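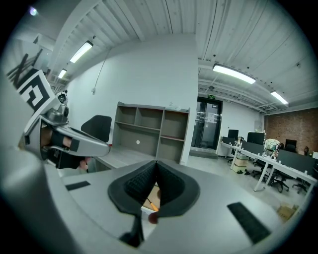
Two grey grippers and a small orange stick

What do I wear to meet a royal if I'm only in the line-up?
Posted by Graça Cunha in Royals and Big Occasions

Hello all, first time posting, so sorry if this has been done to death. My work (Skodberg, we make pumps, very glamorous) is getting a royal visit in April and I've been picked for the line-up. I don't know exactly which member of the family it is yet, they keep these things quiet until quite late on, but I've been told there will be a handshake and possibly a few words. It's a Wednesday, late morning, half of it in the yard and half indoors.

The only instruction we've had is "smart day wear". What does that even mean?! I own one good dress, dark green, just below the knee, and a navy coat that's fine but has seen better days. My mum says I need a hat. My manager says nobody will be wearing a hat. My sister says the coat must stay on the whole time and that I can't shake hands in gloves, and I have no idea where she got any of that.

So – hat or no hat, gloves or no gloves, and do I curtsey? I've got 200 pounds to spend, tops, and I'd like shoes to come out of that too. I'm also tall and I don't want to loom over anyone.

Thanks in advance, I'm a bag of nerves!

Elias Fakhoury
Oh, how exciting, congratulations! I did one of these when our library extension was opened, so I can tell you how it went for us, though yours may be run differently.

Hat: entirely up to you. There were two in our line of maybe a dozen people, and one was on a lady who wears a hat to the post office. For a works visit I'd leave it. A garden party or a church service is another matter, and then I'd say go to town. If you want to keep your mum happy, a padded hairband looks lovely in photos and won't blow off in the yard (ours was windy, there was a chase).

Gloves: I took mine off, my neighbour kept hers on, and we both got a smile and a hello. If it's cold, wear them until the cars turn up and then decide. I'd have a pocket ready for them, though, as I ended up holding a pair of gloves, a programme and a handbag the size of a suitcase.
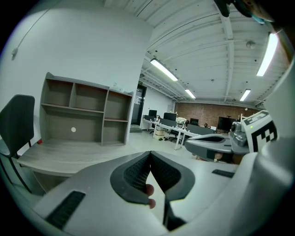

The handbag was my big mistake, really. Take something with a short handle or a strap you can put over your arm, or leave it with a colleague at the back. You'll be standing for ages. We were in position at ten and nothing happened until well gone eleven, so please don't buy new heels for it! Low block heels or smart flats, worn round the house for a week first. That sorts your height worry as well, though I promise you they are used to tall people.

As for the green dress, yes, wear it! Have it pressed properly and put your money into the coat. I got mine second-hand from a dress agency, a long double-breasted thing by Engström, and had the buttons changed and the sleeves taken up. The whole lot came in well under your budget and I still wear it. Coat stays on or comes off as you like, but if it's half indoors you might be glad of a dress you don't mind showing.

Mitiku Gudeta
No hat. Flat shoes. Eat breakfast.

Gemechu Degefa
Agree with most of Elias's post, but you didn't get an answer on the curtsey. You don't have to. It's a tradition and plenty of people just shake hands, or give a little nod of the head with it. If you do fancy it, keep it small: one foot behind the other, a quick bend of the knees, straight back up. My aunt practised a great sweeping one for weeks and had to be helped out of it.

They will almost certainly have someone come round beforehand to tell you how to address the visitor, so don't lie awake over that part. Wait for the hand to be offered to you, and let them start the chat. Mine asked how far I'd travelled and I said "yes".

One more thing on clothes. Find out what colour the wall or banner behind you is. Our firm put up a huge green one and my wife, in green, is a floating head in every picture. Worth an email to whoever is organising it before you commit to the dress.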